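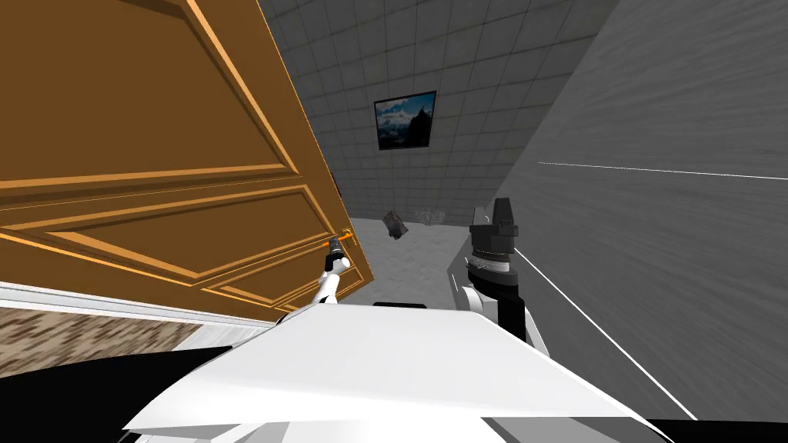
Old doors and winter air: notes from the house renovation circle

In February the most common question to our circle is about doors. The door that closed well in August now swings by itself, or it rubs the floor, or there is a cold line of air along the bottom. I have been repairing inside doors for 15 years, first in my own house and later for neighbors, and I want to share what I have learned. I am not a carpenter by school, so please take this as advice from one homeowner to another.

First, do not plane anything in winter. This is the mistake I made myself in our house in Rurkness. The heating makes the indoor air very dry, and solid wood becomes a little narrower. In late summer the same wood takes moisture back and becomes wider. If you plane a door in August because it sticks, you will have a big gap in February. If you move the strike plate in February, the latch can miss it in August. I write a small note on the top edge of every door, with the month and the size of the gap. The top edge is a good place for this, you see it only from a ladder.

Panel doors are kinder than people think. In a traditional door the panels sit free in grooves and they can move when the season changes. You may see a thin line of unpainted wood beside the molding in winter. It is normal and it does not mean that the door is breaking. Please do not fill this line with glue or hard filler. I filled all the panels of our kitchen door in one weekend, and the next winter one panel had a split as long as my arm. If the line bothers you, paint or stain it now, when the panel is at its narrowest. In summer the colored part hides itself back into the groove.

If the door swings open by itself, look at the hinges before you do anything else. Open the door halfway and lift it gently by the handle. When you feel movement, the upper hinge is usually loose. Take out one screw at a time and see if the hole still holds. For a tired hole I use a wooden stick with a little wood glue, cut it flat when it is dry, and drill a small new hole. A longer screw is the other way, but in an old house you should know what is behind the frame. In our hallway there was an electric cable very close, and I was lucky to find it with my eyes and not with the drill.

When the hinges are tight and the door still swings, the frame is out of plumb. Niilo Tuominen, who repaired many of the doors at the old Väisänen school, taught me a simple method. You take out the middle hinge pin, put it on a stone and hit it once with a hammer, so that it bends a very little. Then you put it back. The pin makes some friction and the door stays where you leave it. Hit it softly! A pin that is bent too much will not go in again, and then you must go to the shop.

Handles are a separate story. A lever that hangs down has most often a tired spring in the lock case or in the rose, and the lever itself is fine. Open the screws, clean away the old grease, and try again before you buy new parts. I use a very small amount of dry lubricant. Oil collects dust, and after a few years it becomes like brown jam. If you must replace the lock case, take the old one with you to the store. The distance between the handle and the key hole is different in different decades, and I have two wrong cases in my drawer which I could not return.

About the cold air: for inside doors I do not recommend heavy rubber seals. A bedroom needs some air movement under the door, especially when the exhaust fan is in the bathroom. For the door to an unheated porch it is different, and there a good seal on all sides is worth the money. Clean the frame well before you put the tape, and do not stretch it in the corners.

Our door evening will be in the Dreden hall in February, starting at 6 p.m. Entrance costs nothing for members. You can bring one door hardware problem with you - a lock, a hinge, a handle - but please leave the door at home, as the stairs are narrow. We have space for 15 people at the work tables. Tillix is lending us two sets of chisels for the evening, and they must be on the table when we go home.

In the next issue I will write about old window putty, how to soften it and how long you should wait before painting. If you have a recipe that has worked in your house, send it to me before the end of the month.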